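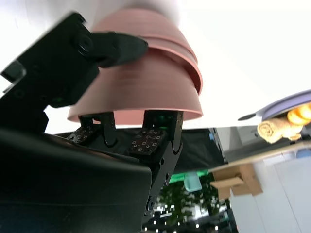
Portion Size and Food Waste in the School Cafeteria
Nelli Juntunen and Min-kyu Cho

Our question was whether students at Clusedstead throw away less food when the first serving is smaller. We weighed the scraps from 30 lunches on a Wednesday, then did the same after servings of rice were cut to 200 grams.

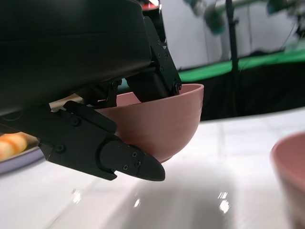

Seconds were free both times – only 11 students went back for more. Scraps fell by nearly a third. Soup was left out of the totals, as our scale leaked. Kyu-ri Kwak checked the math.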